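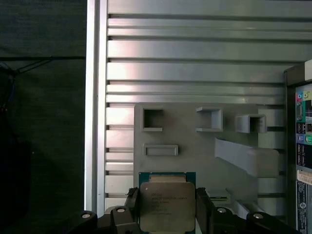
A desktop processor, silver side out.

The Upgrade That Can Wait

My desktop turned 9 in October, and the internet would like me to know that it is dead. I typed this on it, so one of us is mistaken.

The messages began politely. First came a note in the corner of the screen suggesting I might enjoy a faster life. Then the shop in Vinport where I bought the thing wrote to offer me a Cavotis tower for $2268, or $2898 with the good graphics card. For my old one they would knock off $100, a sum clearly meant as sympathy.
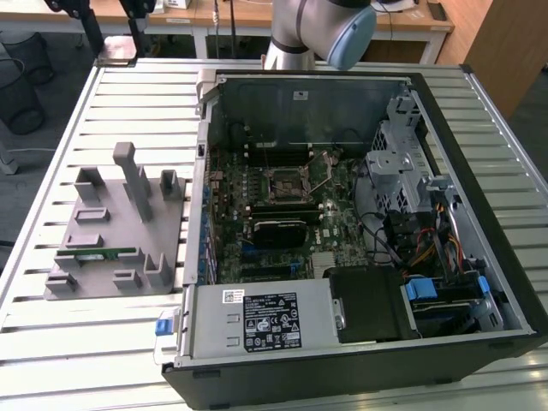 I have never been a computer person. I am a person who owns one, the way some people own a boat and others own the loan on a boat. But after the third email I took the side off, mostly out of spite, and had a look. I'd expected mystery. Lay any tower on its side with the panel off and you find a green board, a socket for the processor, a few slots and a lot of air. The dust in mine had formed a kind of felt.

I vacuumed up the felt. I bought more memory from a Barbieri outlet bin and pushed it in until it clicked, a noise I felt in my teeth.
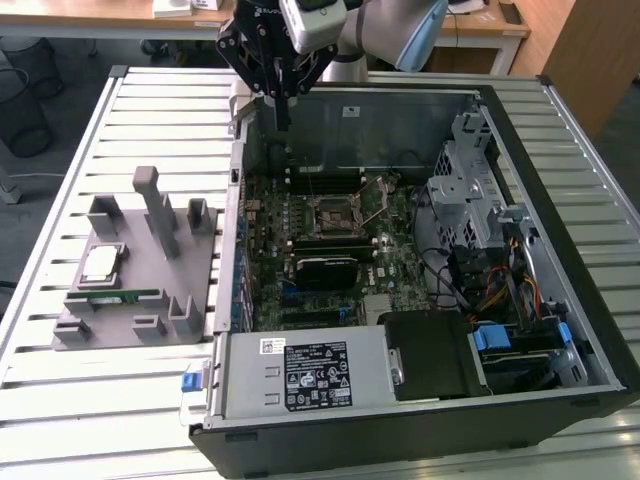

Then I put the panel back on and pressed the button, and waited for the smell of smoke. What I got was my desktop wallpaper, a beach in Dara I have never visited, arriving well before my coffee was ready. I was almost annoyed. That slow start had been my excuse for being late to everything before 9 a.m.

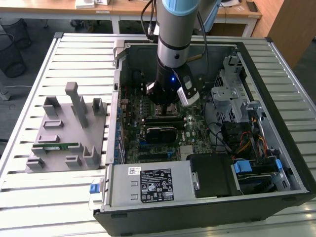
What the Shop Said

They've raised the trade-in offer twice. I let the emails pile up — the machine has plenty of room for them now.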